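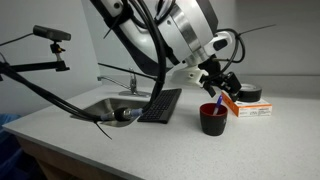
According to Benito Benítez, the Judanholm open day was the first time he had watched a robot arm do something he might want done in his own kitchen, and he would have stayed longer had the queue behind him been shorter. His comment was left in the visitors' book and later printed in the Clistier newsletter. It is often quoted in accounts of the day.

The Judanholm open day is a public demonstration of robot arms and grippers held at the Judanholm works, a former dairy on the eastern side of the town. It is run by Clistier, a small engineering firm that fits and programmes arms for use in ordinary rooms. The present article deals mainly with the open day of 4/16/24, the best attended so far.

Background

Clistier moved into the dairy after outgrowing its first workshop in Wragg. The building still had its old staff kitchen, and the firm kept it as a test area instead of taking it out. Early visits were by invitation and were meant for buyers and teachers. The first day open to the general public was held in December and was poorly advertised. Most of those who came lived within walking distance.

For the next one the firm put up notices in the library and the bus station and allowed 500 free tickets. All were taken before the doors opened. Visitors were let in by groups, each group staying 47 minutes, a length that was settled by the bus timetable.

The demonstrations

The main demonstration took place at a kitchen counter with a sink. A large white and silver arm reached down from above with a black gripper at its end, its fingers pointing downward. The things set out for it were ordinary ones, among them a cup with a pen in it, a box and a roll of tape. A computer keyboard lay on the same counter. A small sensor was held to one side on a jointed black mounting arm.

Visitors stood behind a rope and could ask the operator to send the gripper to one thing or another. The operator spoke each move aloud before making it. The arm was run at low speed throughout the day, and several written comments complained of this. Others said the slow pace was what made it possible to follow.

Cables were a frequent subject of questions. On this arm they were run along the outside of the links and held with zip ties. Clistier staff explained that outside cables are easier to change, and that an arm in daily use has its cables changed more often than any other part. Loops are left in them so that the joints can turn without pulling.

A second demonstration, in the old cold store, was given by Kaser, a maker of gripper fingers. Visitors could handle finger pads of various shapes and squeeze them by means of a hand lever. Kaser also gave two short talks on choosing a grip for things with thin walls, such as paper cups and egg boxes. The second talk was moved outdoors when the room became too full.

Reception

The visitors' book was generally favourable. Complaints concerned the parking, the lack of seats in the cold store and the noise of the compressor, which made the talks hard to hear at the back. A teacher from Wragg wrote that her class had expected a robot with a face and had argued about it all the way home.

Benítez's comment went on to ask whether the arm could be taught to wipe down a counter. The newsletter's reply was that wiping had been tried, that pressing evenly on a flat surface was the hard part, and that the firm did not yet show it to the public.

Later open days

The 47-minute visit has been kept. The rope has been moved back slightly and there are now seats in the cold store. Tickets are still free but must be booked under the name of each visitor, and children under ten need an adult with them.

See also

Clistier
Kaser
Wragg, history of the workshops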